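Putting our equipment plan for next year in one place, since people keep asking how a small team budgets for this. Long thread.

We collect handling data in home kitchens. Plates, bowls, pots, the usual. Right now the whole plan is built on hand-held grippers, and the question for November is how many more to buy and what to buy with them.

The first quote came from Trendamex. 1,425 dollars per hand-held unit, pads and mounting screws included, cables extra. We work in pairs, one for each hand, so I budget by the pair and never by the single.

Clekine came in lower per unit but they charge separately for calibration, every time a unit goes back. We send units back more than we'd like. Over a year the two quotes end up close enough that I stopped arguing about it.

Finger pads are the line people forget. A set is 91 dollars. Tile, glazed plates and steel pot lids all wear them differently, and a worn pad changes the grip enough that we have to throw out takes. I now plan for a fresh set per gripper every month.
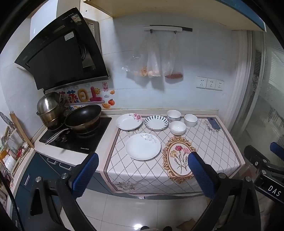
Storage is next. We were filling drives faster than we could copy them off, and twice we lost an afternoon waiting. Two extra drives and a second card reader came to 296 dollars. Cheapest fix on the list and I should have done it in spring.

Site costs. We pay households by the half day. A kitchen in use has its own plates, its own clutter and its own counter height, and that variety is what we are paying for. A rented studio kitchen was quoted to us at 3,000 a week — before anyone buys a single bowl.

Breakage goes in the budget too. If a plate chips, we replace it that week, no discussion. Keep a small cash float for this. Waiting on a reimbursement form is a bad way to treat a host.

Brijesh Ahuja on our side wanted a fixed arm this year. We priced one from Rana and one from Prasura. Both were fine on paper. Neither price included the stand, the safety gear or the days of setup, and those nearly doubled it. Moved to the year after.

So the order is two more pairs, a year of pads, the drives and one spare set of cables per pair. Labels on every unit before it leaves the office. We mixed up two last Saturday and had to redo the log.

If you buy from either of the gripper vendors, ask for the repair turnaround in writing. I'll post the spreadsheet layout once I've taken our account numbers out of it.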